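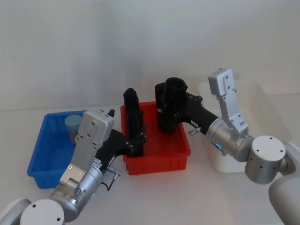

Garkullow Buttons: Questions I Get a Lot

Updated 2023-05-22

Hi! I'm the one who sorts, washes, cards and mails the buttons, and also the one who answers the email, so this page saves my evenings. If you don't find what you need, write to me anyway. I like mail.

ORDERING

Do you sell single buttons?

Yes, for anything in the vintage section. Everyday shirt buttons go out on cards of eight, and I can't split those (I tried it for one February and spent the whole month with half-empty cards all over the kitchen).

Can you match a button I lost?

Very often! Send me one of the survivors by mail if you can spare it. Photos are fine for a first guess, but color goes funny on a screen and navy and black are a nightmare. I have over 700 styles on the shelf, and if none of them will do I'll tell you so and mail yours back, no charge.

What does "line" mean? Your sizes make no sense.

It's the old button measure, and there are 40 lines to the inch. A regular shirt button is usually 16 or 18 line, a blazer front is 30 or 32. Every listing has millimeters next to it now, after a lot of you asked very nicely and a couple of you didn't. 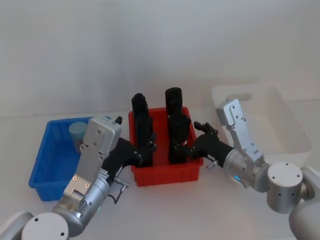 How long does shipping take?

I mail orders within 2 working days, and most people in the US have theirs in under a week after that. Overseas is slower and I can't predict customs. If you're sewing to a deadline, put that in the order notes and I'll move you up if I possibly can.

Do you take returns?

Unsewn buttons, yes, any time in the first 38 days. Why 38? I typed it wrong when I set up the shop, a customer held me to it, and I decided I didn't mind. Buttons with thread still in the holes I can't take back, sorry.

What is item 3316, and why is it always sold out?

Ah, the Trevine coat button! It's a big four-hole one in mottled brown with a rolled rim, and I found a single box of them years ago. When a few come back to me in somebody's leftovers I list them again, and they're gone by lunch. There's a notify-me link on the listing, which is your best shot.
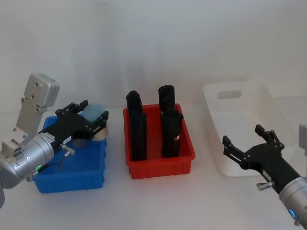
WASHING AND CARE

Can these go in the washing machine?

Plastic, corozo and most shell will be fine on a cool cycle, buttoned up and inside out. Casein is the one to worry about, it hates a long soak and can warp or craze. Anything I know is casein says so in its listing. Leather and wood I'd take off first, or just hand wash the garment quickly and dry it flat.

How do I tell shell from plastic?

Touch it to your cheek or your top teeth. Shell feels cold and a bit gritty, plastic feels warmer and smoother. Look at the back too: real shell often has a bit of brownish bark left on it, or an uneven thickness. Please don't do the hot needle test on an old button. It leaves a mark, and a few of the early plastics really do catch fire.

My metal buttons have gone green. Help?

A dry toothbrush first, always. If that doesn't shift it, a barely damp cotton swab and then dry it right away. I leave vinegar out of it completely, having ruined a lovely set of Ostov blazer buttons that way.

What thread should I use on a coat?

Buttonhole twist or a good heavy polyester, doubled, with a proper shank. Lay a matchstick across the top while you sew, pull it out, then wind the thread underneath five or six times before you knot off. Add a small flat backing button on the inside if the cloth is loose.

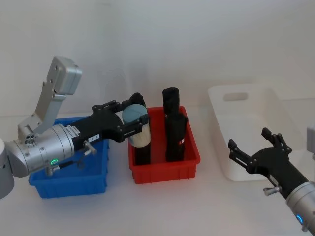

Neusa Prado wrote in to say that a toothpick is too thin for heavy wool and she uses a darning needle instead, the fattest one in the tin, and that waxing the thread first stops it from tangling halfway. I've tried the wax since and she's right, it's so much nicer to pull through!

Do you buy old button tins?

I do, when I have room. Send me a photo and the rough weight, and tell me if there's anything you want kept together as a set. I pay postage both ways if we don't agree on a price.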